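I got to the Zorkden workshop on a Friday, hoping somebody would let me drive (they did!). My host teaches small arms by remote control: you move a hand-held leader, the white arm copies you, and every run gets saved.

"People grip way too hard at first," she told me. "It's a pen. Be nice to it."

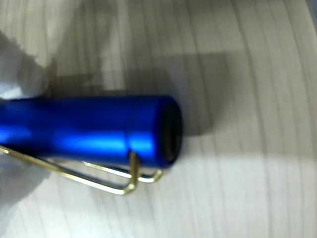

She'd logged 216 runs for the pen task, which they call Lennox, and wants 400 before training.

"Do you keep the bad ones?" I asked.

"Some! If you fumble and then recover, I love that. If you sneeze, I delete it."

My own first try took 77 seconds, and she was very kind about it.

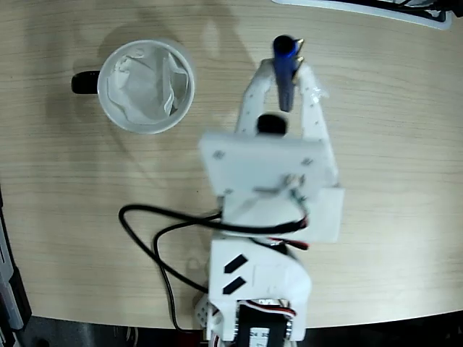
## Moving the arm by hand

For Joseck, their other project, you just grab the arm and push. "It's quicker to learn," she said, "but your hand gets in the camera's way."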